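Progress report to the Wolla Fund, 2002-08-09

Enrollment for the officer planning course at Nurasley closed in June with 200 applications. We had room for far fewer than that, so Despina Kadrić split the intake into two sessions. The first has finished. The second starts once the Palacios building has its classrooms back.
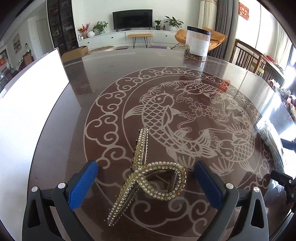

The logistics exercise ran for seven days, two more than planned. Staff teams asked for extra time on the river crossing problem and the instructors agreed. Overtime was paid from the travel line - no new money is requested.

Aurelio Toledo has rewritten the convoy module. Stestex still owes us the printed map sets, and we are using photocopies until they arrive.
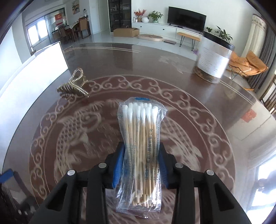
The student survey is being typed up and will go out with the next report. Two instructor posts remain open.

Comments (2)
Shares: 7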